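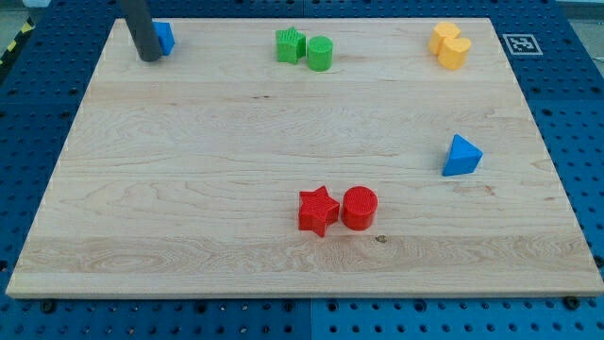
Oil or board cream on a new maple cutting board?

tierney338
Picked up a maple board in November and it's starting to look dull. The card that came with it says mineral oil once a month. My sister only uses board cream. Is there any difference?

furkudik
Oil first, cream after. Cream is oil with beeswax in it and sits closer to the surface. I did three coats of plain oil on mine, left each one overnight, then cream.

zallent
Three coats is overkill on maple. The grain is tight and most of it wipes right back off. One coat, 12 hours, wipe, done.

furkudik
Depends how dry the board is. Mine soaked up all three.

Posted December 8, 2018
pegandplane
Don't use olive oil, whatever your sister says. It goes rancid. Had to sand a board back because of that.

tierney338
She never said olive oil. Do I do the bottom too?

zallent
Yes, and the edges. If you only oil the top it can cup.

zondport
I've never oiled the bottom of mine and it's flat after 12 years. Wash it, stand it on edge to dry, and you can skip most of this.

zallent
You got lucky. I've had two cup on me.

tierney338
OK, going with oil on all sides tonight. Will look for cream this weekend.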